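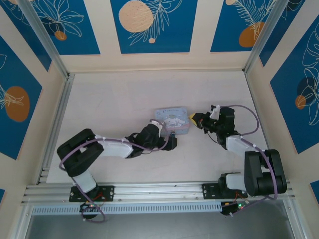 I have a thing about small pencil-case-sized boxes, as anyone who has ever tried to open my desk drawer can tell you. So this month's keepers column is about boxes, and specifically the pastel character kind, the ones with a floppy-eared somebody on the lid and a bit of curly blue lettering over the top. Light blue, pale pink, rounded corners. I'm a grown woman with a mortgage and I can't walk past one.

It started (this time around) in December, when I was clearing out the hall closet and came across 4 of them in a shopping bag, all empty. Why had I kept them? Because they were too nice to throw out, obviously. My aunt did the same with cookie tins and we all laughed at her, and then every one of us asked for a tin when she moved to the apartment.

So I gave myself a rule. Every box gets a job by the end of the week or it goes to Kindier, the swap shop on Hsiao Street, where some eight-year-old will love it properly. I'm happy to report that three of mine are now employed!

The first one holds stamps, the return address labels, and the good pen. It sits by the front door and I've mailed more birthday cards since New Year's than I did all last year. The second went into the car with Band-Aids, hair ties, a few quarters and a packet of those lemon candies nobody under sixty will eat. The third has all the tiny screws and felt pads from the bookshelf, and I taped a label on the inside of the lid so the outside still looks pretty.

The fourth went to Kindier, and I was very brave about it.

Nour Sabbagh wrote in after the last newsletter to ask how you clean a printed lid without taking the bunny's nose off (her daughter's box had met a leaky marker). I've ruined one myself, so listen to me: no scrubby sponges, no nail polish remover, and don't soak it. A soft cloth, barely damp, one drop of dish soap, and go gently over the picture. For sticker goo, I put a little cooking oil on a cotton ball, leave it for 20 minutes, then wipe it off and do the soap again. Try a spot on the bottom first. If the printing starts to come up on your cloth, stop right there and learn to love the marker.

A few of you also asked about stacking. Rounded corners slide, there's no way around it, especially if your drawer sticks and you have to yank it. I line mine with a scrap of that rubbery shelf stuff and it helps a lot. Georges Harb stands his up on their long edges like books, which I thought was silly until I saw his shelf — he can find anything in there. I tried it and spilled paper clips everywhere, so maybe check your latches before you copy him.

If you have a box with an especially good job, send me a note by the end of the month and I'll print my favorites next time. And if you're in the neighborhood, Kindier is taking lunch boxes and pencil cases all month, at the side door, any time before 3 in the afternoon. Mine may still be on the shelf. Please somebody buy it before I do.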